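18 May 2022

Rain on the skylight all morning, and I had my tea going cold next to me again, but it was one of those days when I felt glad to have the job I have. I want to get some of it down before supper, because I know by next week I will have mixed it up with everything else.

We are finally writing the rules. I have been saying for ages that we ought to, and Margaux kept saying yes, yes, after the Castellanos delivery, and then the Castellanos delivery went out and there was no more hiding! So she and Lionel and I took the long desk by the window at Ploturham, pushed all the cables to one end, and began with a blank page and the title "How we run a trial," which Lionel thought was too plain and I thought was just right. We kept it.

The trouble, if I can call it trouble, is that each of us has been running the arm in our own way, and all of us are careful people, and careful people can be careful in three directions at once. Lionel resets everything to the start position between runs, even when the last run barely moved a thing. Margaux doesn't, but she writes a note on every run, long ones, with her feelings in them (I love her notes, I told her so). And I do a bit of both depending on how tired I am, and I was a little embarrassed to say that out loud this morning. When we put our results from the ring and wire task next to each other, we couldn't compare them at all. Good work on every side, and no way to lay one piece on top of another.

So, rule one, and it took us until nearly lunch: a run starts from the saved start position or it isn't a run. You may play as much as you like from anywhere else, and we all should, but playing goes in the play folder. Margaux wanted an exception for long sessions and Lionel went very quiet in the way he does, and then she laughed and crossed it out herself.

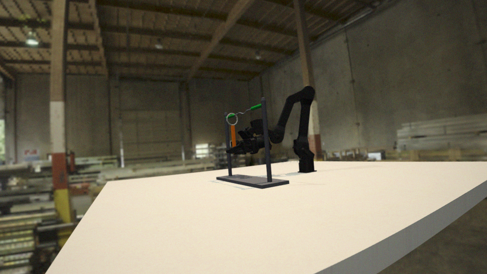
Rule two was mine and I'm rather proud of it. Write down what counts as a success before you press go. I've caught myself too many times watching a ring wobble along a wire and deciding afterward that a small touch didn't matter, because the rest was so pretty. If touching the wire is a fail, then it is a fail on the pretty ones too. Lionel asked whether that should cover the gripper brushing a post, and we went back and forth over it so long that we finally gave it a line of its own: any contact we didn't plan gets logged, whatever the score says.

Then there was the question of how many. Lionel wanted 48 runs for each setting and Margaux wanted 11, and I said we sounded like people haggling over a rug. We settled on 13 for a first look and 48 before anything gets told to anybody outside the building. I think that is fair. It was the "told to anybody" part that mattered most to me, after that business with Drullex in the winter, when a lovely clip went off to them by email and came back to us as a promise. I still feel my ears go warm thinking of it. So there's a rule about clips now as well. A clip travels with its numbers, and with the word "simulation" on it if that's where it came from, right there in the picture where it can't be left behind in somebody's inbox.

We stopped before getting to the real arm. Margaux thinks the bench rules (who holds the stop button, who may stand where, no reaching in while the motors are on) should be a separate page taped to the wall, and short enough to read standing up. I agree with her, though I do want the same headings on both so that going from one to the other feels natural. Lionel has the old Skarkier checklist somewhere in a drawer at home and will bring it in, if he remembers. I have put a note on his keyboard.

Walked home the long way by the canal once the rain let up, and thought about whether "unplanned contact" is clear enough for someone new. Maybe "any touch you didn't mean." I'll ask Margaux in the morning. Must also buy stamps, and call Mother back.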